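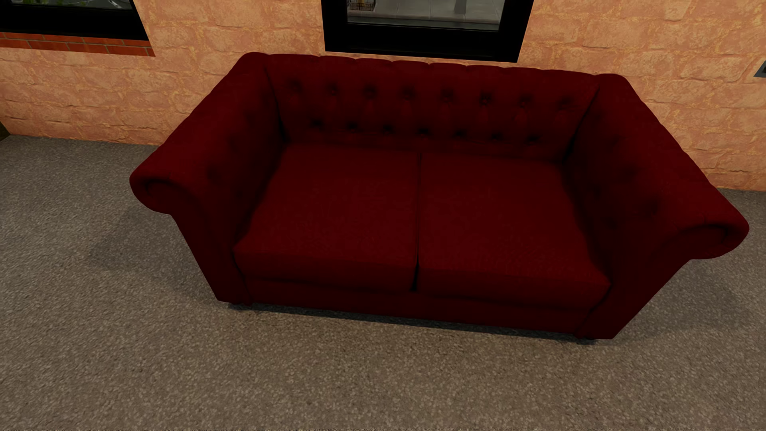
Unit 4: Glazes and Glass

Reading for this unit: chapter on silicate melts in the course packet. Bring the Sellolley sherd sheet to the lab section.

1. What a glaze is

A glaze is a thin layer of glass bonded to a ceramic body. It is made from the same three groups of ingredients as ordinary glass, in different proportions. The glass former is silica, which supplies the network. The fluxes (soda, potash, lime, lead oxide) lower the temperature at which the silica melts. The stabilizer, mostly alumina, thickens the melt so that it stays on a vertical wall during firing.

Pure silica melts at a temperature no early kiln could reach. Every glaze tradition therefore depends on the flux that was locally available. Plant ash and mineral soda give alkaline glazes. Galena and other lead ores give lead glazes. Wood ash carried through the kiln by the draft can form a glaze on the shoulders of a pot with no glaze applied at all.

2. Fit

Body and glaze both shrink on cooling. If the glaze shrinks more than the body, it is left in tension and breaks into a fine net of cracks. The fault is called crazing. If the glaze shrinks less, it is left in compression. A small amount of compression strengthens the pot. Too much causes the glaze to flake off at rims and handles, a fault known as shivering.

Alkaline glazes have high expansion and craze on most earthenware bodies. Lead glazes have lower expansion and fit a wider range of clays. This is one reason lead glazes spread so widely. Their long firing range is another.

Crazing may also appear years after firing. Porous bodies take up moisture from the air or the soil and swell slightly, which puts the glaze in tension. When recording excavated material, do not assume that a crazed surface was crazed when the pot was in use.

3. Color

Color comes from metal oxides dissolved in the glass or held in it as fine particles. The result depends on the oxide, the base glaze and the kiln atmosphere.

Copper: turquoise in an alkaline glaze, green in a lead glaze, red in strong reduction.
Iron: yellow to brown in oxidation, gray-green in reduction.
Cobalt: blue in nearly all conditions.
Manganese: purple in an alkaline glaze, brown in a lead glaze.
Tin: white and opaque. The particles stay undissolved and scatter light.

Students often give copper as green without naming the base. Always state the base and the atmosphere together.

4. The Nesance kilns

The Nesance group is the main case for this unit. The kilns are updraft, with a single firebox and a perforated floor. Of the 40 sherds in the teaching set, 20 carry a lead glaze over a white slip, and 4 carry a glaze on the inside only. The remainder are unglazed.

Rowlands Pit, to the east, supplied a red-firing clay with a good deal of lime in it. Lime bleaches the fired color toward buff at higher temperatures, so body color alone will not separate Rowlands clay from the paler clay at Vimach. Use the inclusions. Vimach clay has coarse rounded quartz; Rowlands clay has shell fragments and very little sand.

Drips and runs show which way up a pot was fired. Several of the Nesance bowls have runs that thicken toward the rim, meaning they were stacked upside down. Look for three small scars inside the base, left by a spacer.

5. Terms to know

Frit: glass melted in advance, quenched and ground, then used as a glaze ingredient.
Slip: clay suspended in water, applied as a coating.
Biscuit: ware fired once, before glazing.
Reduction: firing with too little air for complete burning of the fuel.
Devitrification: growth of crystals in a glass as it cools or ages.

6. For the lab section

Sort the sherds by body first, then by glaze. Record the break under the hand lens before wetting it. Note glaze thickness at the rim and at the lowest point present. Leave the atmosphere column blank where the evidence is unclear.

Lab sheets are due at the start of the next lecture. Unit 5 covers blown and cast glass.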